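My name is Rodrigo Rivas and I'm a lawyer, but not the kind you see on TV who bangs on tables and makes people cry. Mostly I read. I also talk on the phone a lot. My niece's class in Lebrun sent me a big envelope of questions after I visited, and so many of them were the same question that I'm going to answer it properly: **if something you bought breaks and you get hurt, whose fault is it?**

Great question! Grown-ups argue about it all the time, and sometimes they argue for years.

## Let's make up a scooter

Say there's a kick scooter called the Mistemgate. It's green, it's fast, and everybody wants one. A kid named Max gets one for his birthday. He's riding along a flat sidewalk, wearing his helmet, doing everything right, and the handlebar comes off in his hands. Down he goes. He breaks his wrist, and now there's a doctor to pay and a cast to wear for weeks (plus he misses swimming, and he's really mad about the swimming).

Who should pay the doctor? Max's parents? The store? The company that made the scooter?

The part of the law that sorts this out is called **product liability**. "Liability" is a stuffy word for being responsible. So it means being responsible for a product. Lawyers could have just said that, I know.

## Three ways a product can go wrong

**The plan was bad.** Before anybody builds a scooter, somebody draws it. If the drawing has a handlebar held on by one teeny screw, then every single Mistemgate has a weak handlebar, even the ones that were put together perfectly. We call that a *design defect*. A defect is something wrong with a thing.

**The plan was fine but this one got made wrong.** Maybe the drawing said two strong bolts, and Max's scooter only got one. His neighbor's scooter is just fine! His isn't. That's a *manufacturing defect*, and it's the one most kids guess first.

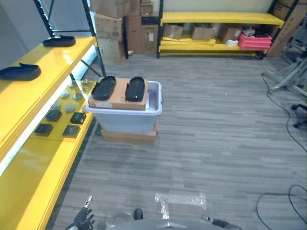

*Black trays on the top shelf, small parts on the shelf below.*

**Nobody warned you.** Some things are useful and also a little dangerous, like a ladder or a bottle of drain cleaner. You can still sell those, but you have to tell people about dangers they might not figure out for themselves. If the Mistemgate's handlebar needs tightening before the first ride and the box doesn't say so anywhere, that could be a *failure to warn*. This is why the little booklet that comes with your stuff is so long and so boring. Please read it anyway, or get somebody to read it with you.

## So who pays?

It might be the company that made the scooter. It might be another company that made only the bolts and sold them to the first company. In a lot of places it can even be the store! When I told the class that, a girl in the front row said, "But the store didn't DO anything," and she had a good point. Different states have different rules about stores, and people still disagree about what's fair.

Here's the part I find really interesting. In many cases Max doesn't have to prove that anyone at the company was careless. He has to show that the scooter had a defect, and that the defect is what hurt him. The name for that is **strict liability**.

## What if Max did something silly?

Aha! Suppose he'd been using the scooter to tow his cousin in a wagon, down a hill, with the handlebar tied to a rope. The company will say, "Hey, that's not what a scooter is for." And a judge or jury might agree, or might say it was partly Max's fault and partly the company's. Then Max could get less money, and in some places he could get none.

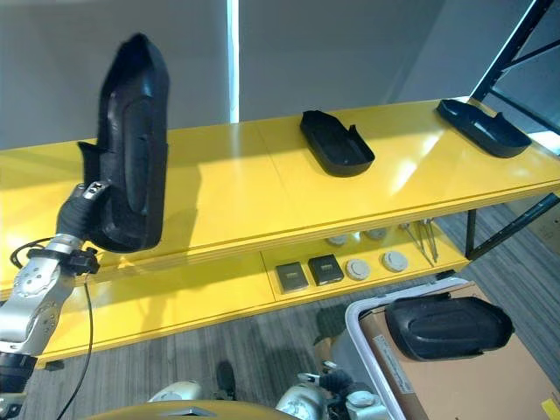 *A long black tray held upright in a gripper, with a yellow shelf behind it.*

## Does everybody go to court?

Nope. Most of the time the two sides talk it over and agree on an amount. That's called a **settlement**. If they can't agree, there can be a trial, where both sides tell their story and show their **evidence**. Evidence can be a photo, a doctor's note, or the scooter itself.

Which brings me to the mistake I see the most. People throw the broken thing away! It's broken, it's ugly, it's in the way, and out it goes with the trash. Then there's no way for an expert to look at that bolt.

## If something breaks and you get hurt

- Tell a grown-up right away, even if it's a small hurt.
- Don't try to fix the thing, and don't toss it.
- Ask the grown-up to take pictures of it.
- Keep the box, the booklet and the receipt if you've still got them.

Somebody in the class also asked if you can sue a company when a toy is just boring. You can't, sorry. But you can ask at the store whether they'll take it back.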